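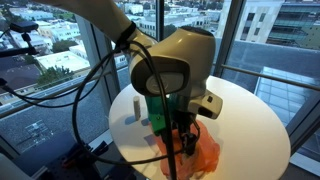
Bag bench, cable slack and the new bracket

23/07/2020
Posted by the Groleo build, Herkness shared workshop, Lorham
6 comments | 14 shares

Picked up where the last entry stopped. The arm is back on its stand by the windows and the round table is in front of it again. The new gripper bracket is on. It is printed in the bright green filament left over from the knob job, so it's easy to tell from the old one if anyone finds both in the drawer. The old one is cracked at the upper screw hole and should not go back on.

Goal for the day was the orange bag. We want the fingers to go down to the table, get hold of thin plastic and lift it without dragging everything else along. Small upright things stay on the table near it as the second target.

Bracket fit

The holes line up. On the first print they were tight and I had to run a drill through by hand. This time I opened them up in the drawing and the screws went in clean. The face that meets the wrist still has a slight bow. You can feel it with a straightedge but it pulls flat when the screws are snug. I did not sand it.

Wall thickness is up from the old part and I filled in the corner where the crack started. It comes out heavier. Weighed it on the kitchen scale: 89 grams with the screws. Put that number into the payload setting before the first move. Whoever runs it next, check that it is still there after a restart, as the controller dropped the old value once before and the arm sagged when it came out of hold.

The fingers hang straight with the arm in its down pose. Opened and closed them with the power low and watched the linkages. No rubbing on the green part at either end of travel.

Cables

Still the worst part of the build. There is a strap above the big joint that keeps the bundle against the arm, and below that the slack is hanging in big loops. Too much of it. With the gripper low, one loop swings across in front of the bracket and another gets down over the bag. I have left the slack in for now so nothing pulls at the connectors while we work out how far the wrist needs to turn.

What I tried:

- Strap moved up. Made the lower loop longer. Moved it back.
- Second strap below the joint. Fine until the wrist turned, then it went tight. Took it off.
- Cable laid over the far side of the arm. Stayed there until the first move home.

What I think we need is a short arm or hoop off the bracket itself, so the bundle leaves the gripper going up. There is room on the green part for two more holes. Will draw it and print it with the next batch. The spiral wrap from Pandey is too stiff for this, even the small size, but it would do for the run from the base back to the cart.

Table

Set the table back to its mark and cleared the top. The single stem makes it easy to get the base in close, but the top rocks a little if you lean on the rim. The carpet doesn't help. I put a folded card under the base on the window side and it was better. Don't lean on it during a run.

The things on the table came out of the odds-and-ends bin: the bag, a little white container with a light blue label, and the jar with the yellow lid. I started with all of it bunched up on the right half and the jar against the bag near the rim.

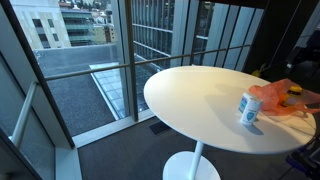

With the bag that close to the rim the arm can get there, but the wrist ends up in an awkward pose and the planner takes the long way around to reach it. I brought the bag in toward the middle for the later runs and took the jar out of it. We can go back to the rim when the basic pick is dependable. I would also like a line of tape on the tabletop for the outer limit of the reach, something pale that the camera won't pick up as an object.

Height over the table was set by jogging down until a sheet of paper just dragged under the fingertips, then saving that as the floor. Did it in the middle and again near the rim. The two didn't agree until the card went under the base, so the rocking was costing us more than I thought. Anyone who moves the table has to redo this. The paper is in the top tray of the cart.

Pick settings

Went through the close speed first. At 400 on the speed setting the fingers snap shut and the film jumps away before they meet. At 200 it stays put long enough to get pinched. Left it at 200 for both the bag and the little containers. It looks slow when you stand next to it but it isn't what makes the cycle long. The travel moves are.

Force limit is the other one. Thin plastic gives almost nothing back, so the fingers close all the way and the controller reports a miss even with film between them. I turned off the miss check for the bag and left it on for hard objects. It's a stopgap. A better check would be to look at the bag from the side camera after the lift and see if it has left the table.

Notes on going down into the bag:

- Folds matter more than position. If there is a ridge standing up, aim across it.
- On a flat spot the fingertips skate. Pushing lower doesn't help, it just loads the bracket.
- The fingertip pads are smooth from wear. New ones are in the Groleo box, unopened.
- Leave a gap between the bag and anything upright. A loop of cable will find it.

The last point cost me a while. I kept thinking the gripper was knocking the container and went looking for a bad offset. It was the low loop brushing past on the way down. After that I ran the approach from straight above with the wrist already turned, and watched the loops the whole way. 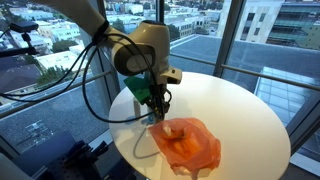
Light from the windows

The window wall is good to work by and bad for the vision side. The tabletop is white and matte, which helps, but the bag has a shine on the folds and the shine moves with the sun. A threshold that works early on is wrong later. I locked the exposure on the side camera at 1,000 and left the gain alone. Dark things on the table lose detail at that value, but we aren't using any at the moment.

If someone has a roll of tracing paper or a thin white curtain, it would be worth hanging it on the glass behind the table for one session to compare. I don't want to move the whole bench to the inner wall. The stand took long enough to level the first time, and the outlets there are on the same circuit as the laser cutter.

The camera clamp on the left held all right. Its own cable hangs loose and should be tied to the bracket arm before it works its way into the others.

Left to do

- Draw the cable hoop and add the two holes to the bracket file
- New fingertip pads, then repeat the flat-spot picks
- Tape limit on the tabletop
- Tie up the camera cable
- Write the payload value on the cart so it's not only in here
- Ask the Herkness desk if we can keep the window spot through September

Arm is parked up and powered off. Key is on the usual hook. The bag and the containers go back in the bin when the bench is needed for something else, and please keep that bag, the clear ones don't show up against the table.

Recent entries
Leveling the stand, second attempt
Bracket crack at the upper screw hole
Groleo wiring, base to cart
Fingertip pads: what wore and where
Booking the window bench at Lorham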